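Watched Drelari last night, the film of the Ellis novel. Short thread, no spoilers past the first hour.

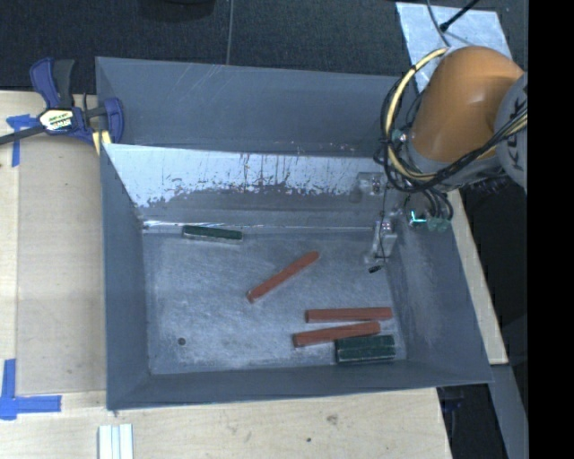 Metal bin on a wooden tabletop, with sticks and green blocks inside.

1/ The book is told by three sisters over one winter. The film keeps 2 of them and gives the third one's lines to the mother. It works better than I expected for the first 60 minutes.

2/ After that you notice what's missing. The youngest was the one who doubted the family story. With her gone, everyone on screen believes the same thing and the arguments go flat.

3/ The town scenes are good. Brelitz is a small place with one road in, and the director lets you learn the layout slowly. By the time of the flood meeting you know which house is which.

4/ The music is too loud. There's a long talk in the kitchen that needs no help at all and it gets strings all the way through.

5/ The mother is the best thing in it. She plays the letter scene with her back to us and you still follow every thought.

6/ It's slow, and I don't mind slow, but the trip to Gotine takes up a good part of the second hour and tells us nothing new. In the book it's 3 pages.

7/ The ending has been changed. I won't say how. The new one is kinder to the father than Ellis was, and I think that's a mistake. A tighter cut at 90 minutes would have had less time to forgive him.

8/ Still worth seeing in a cinema for the river. It's on here until 27th January, then it goes to streaming in May.

9/ Someone asked if you should read the book first. I'd read it after. You'll get the youngest sister as a surprise.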